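Grüne Bratpaprika

Grüne Bratpaprika ist eine Sammelbezeichnung für kleinfrüchtige, dünnwandige Sorten der Art Capsicum annuum, die unreif, also grün, geerntet und meist im Ganzen gebraten werden. Zu ihnen zählen so bekannte Vertreter wie der spanische Pimiento de Padrón und das japanische Shishito, daneben aber auch eine Fülle regionaler Hausgartensorten, die oft nur unter dem Namen eines Dorfes oder einer Familie weitergegeben werden und im Handel selten auftauchen. Im deutschsprachigen Raum werden sie gern als Tapas serviert, sind aber längst auch in der ganz alltäglichen Küche angekommen, wo sie zum Abendbrot ebenso willkommen sind wie neben dem Grillgut.

Merkmale

Die Früchte sind je nach Sorte fünf bis zwölf Zentimeter lang, mal gedrungen, mal schlank und ein wenig in sich gedreht. Charakteristisch ist die faltige, glänzende Haut, die manchen Käufer zunächst an welke Ware denken lässt, bei diesen Sorten jedoch angeboren ist. Wer unsicher ist, drückt die Schote sanft zwischen Daumen und Zeigefinger: Eine frische Frucht gibt kurz nach und federt zurück, eine alte bleibt eingedrückt und fühlt sich ledrig an. Der Stiel sollte grün und fest sein.

Die Schärfe ist gewöhnlich gering. Einzelne Früchte können allerdings deutlich schärfer ausfallen als ihre Nachbarn vom selben Strauch, besonders nach trockenen, heißen Wochen oder bei später Ernte. Von außen lässt sich das nicht zuverlässig erkennen, und so gehört eine kleine Überraschung bei Tisch seit jeher dazu.

Anbau

Die Pflanzen lieben Wärme und einen windgeschützten Platz. Ausgesät wird ab Februar auf der Fensterbank, ausgepflanzt nach den letzten Frösten, und bei gutem Wetter kann die Ernte schon im Juli beginnen. Regelmäßiges Pflücken regt die Pflanze zu neuen Blüten an. In der Gärtnerei Prirnen wurden in einem besonders sonnigen Sommer 686 Schoten von einem einzigen kleinen Beet gezählt, worauf die Gärtnerin Ye-rin Ko in ihrem Sortenheft mit spürbarer Freude hinweist. Ihre Hausauslese Jusach gilt unter Liebhabern als mild und sehr ertragreich, braucht im Topf aber eine Stütze.

Aufbewahrung

Im Gemüsefach halten sich ungewaschene Bratpaprika gut eine Woche. Feuchtigkeit ist ihr größter Feind, denn Wassertropfen am Stielansatz führen rasch zu weichen Stellen und Schimmel. Viele Haushalte bewahren die Schoten in der Tüte auf, in der sie gekauft wurden. Dagegen ist wenig einzuwenden, sofern die Öffnung nur locker eingeschlagen wird und ein Stück Küchenpapier die Feuchtigkeit aufnimmt. Xiaoqing Meng empfiehlt in ihrem Küchenbuch »Honell«, alle paar Tage hineinzuschauen und weich gewordene Früchte gleich herauszunehmen.

Zum Einfrieren werden die Schoten gewaschen, sehr gründlich abgetrocknet und im Ganzen verpackt. Nach dem Auftauen sind sie weicher und eignen sich eher für Schmorgerichte und Eintöpfe.

Zubereitung

Klassisch werden die Früchte samt Stiel in heißem Olivenöl gebraten, bis die Haut Blasen wirft und stellenweise bräunt, und dann mit grobem Salz bestreut. Vor dem Braten müssen sie trocken sein, sonst spritzt das Öl ganz erheblich. Größere Exemplare sticht man einmal mit der Messerspitze an, damit sie nicht platzen. Der Stiel dient beim Essen als Griff und bleibt auf dem Teller zurück. In der koreanischen Küche werden milde grüne Schoten gern auch in Sojasauce geschmort, häufig zusammen mit kleinen getrockneten Sardellen.

Grüne, runzlige Schoten in einer durchsichtigen Plastiktüte
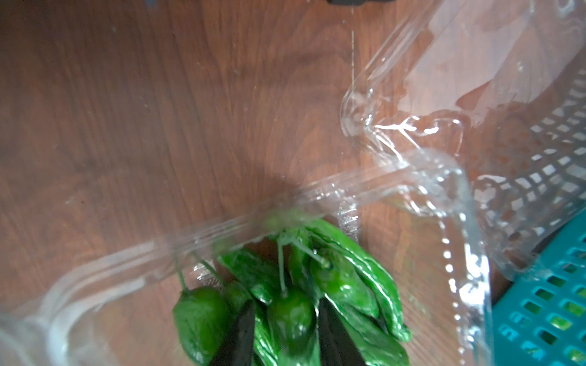 Siehe auch

Gemüsepaprika
Peperoni
Pimiento de Padrón
Shishito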